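Laying the Table: a sorting arm in a shared workshop

Elvira Villanueva's build at the Follcombe workshop puts crockery and toy food where they are told to go, most of the time

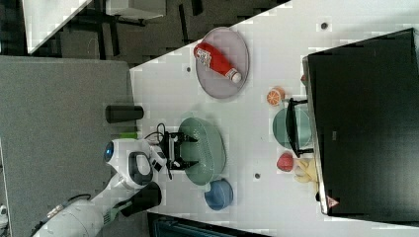
The task

The job is easily stated. Dishes, bowls and small items are left on a white tabletop in no set order. The arm has to pick up each item, carry it to a named dish and let go of it there. Villanueva calls the project Nokitz, and has worked on it since March in the shared workshop at Follcombe, where members pay for bench space by the month.

She chose toy fruit and ordinary tableware as test objects. Toy fruit is light, cheap to replace and awkward in useful ways. A banana bunch offers several places to grip, most of them poor. A half orange has one flat face and one curved, and behaves differently depending on which is down. The red condiment bottle is the item she trusts least. Lying on its side it can roll, and the cap end is narrower than the body, so a grip taken too far forward slides off.

The gripper

The gripper is a parallel type, with two black fingers that close towards each other in a straight line. Villanueva considered a three-fingered design and a suction cup. The suction cup was dropped after an afternoon of trials, as it would not seal on anything with a textured surface. Three fingers would have centred round objects better, at the cost of another motor and a good deal more code.

Dishes are the hard case for two fingers. A shallow dish cannot be squeezed across its full width, so the arm must take it by the rim, with one finger inside and one outside. The height at which the fingers stop then matters more than the angle. Too low and the inner finger presses on the base of the dish and pushes it along the table. Too high and the rim slips out during the lift. The approach now pauses above the rim, measures again and goes down the last stretch at a quarter of the normal speed.

Grip force is limited in software. The first setting was enough for the fruit and too weak for a bowl. The second held the bowl and left marks on the bottle. The present version picks a force from a short table, with one value for each class of object and a fallback for anything it cannot name.

Cabling

Villanueva ran the cable along the outside of the arm, with a spare loop of thin wire above the gripper to allow for wrist rotation. The loop took several attempts. A short one pulled at the connector when the wrist turned fully, and a long one brushed the objects on the table. She recommends turning every joint to its limits by hand, with the power off, before fixing any cable in place.

Software

Control runs on a second-hand desktop computer. The motion planner is a standard open-source package, and the object recognition was trained on 4000 labelled pictures, all taken in the workshop under its own lights. Mercedes Villca, who shares the bench, wrote the labelling tool and did much of the labelling. She also added the rule that the arm must return to a known pose after a failed grasp, which cured a fault where small position errors built up over a long run.

Results

In the most recent full test the arm attempted 80 transfers and completed 67 without help. Of the failures, 6 were on the bottle. The rest were mostly dishes lying partly under another object, where the recognition found the dish correctly and the planner chose a rim position that could not be reached.

Villanueva intends to deal with the second group first. The planner will be given a map of blocked space around each object and will discard any grasp that enters it. If no grasp remains, the arm will move the nearest loose item and look again.

The bottle may need new fingertips. She has drawn a pair with a shallow V-shaped groove and will print them in a soft material once the workshop's printer is back in service.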